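2025-12-25

Quiet day, so I finally sat down with the drying oven. Building's empty and the heating is off, so I'm in a coat and two jumpers, but at least there's no queue for the balance!

Ran the Kandeck clay again, the same tub I opened in September. Went in at 690 g and came out at 678 g after the overnight bake at 106 degrees, so it's hanging on to far less water than I'd have guessed for something that feels that sticky. The Ciromano clay is still in the oven and I'm leaving it alone until tomorrow (I keep opening the door to look, which can't be helping).
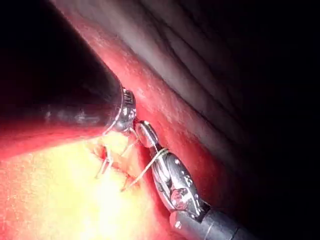
The other thing is the sieves. The fine one from the Viser set has a dent in the rim and doesn't sit flat on the stack any more - fines were puffing out of the side and all over my sleeve. I've taped it for now. Please don't use it for anything you mean to report.

Test tile 37 has a hairline crack right along the stamp. Might be the stamp, might be me rushing it off the board. Will press another from the Ismail batch and dry it slowly under plastic.

To do: order a new fine sieve, relabel the tubs, find out who has the good palette knife.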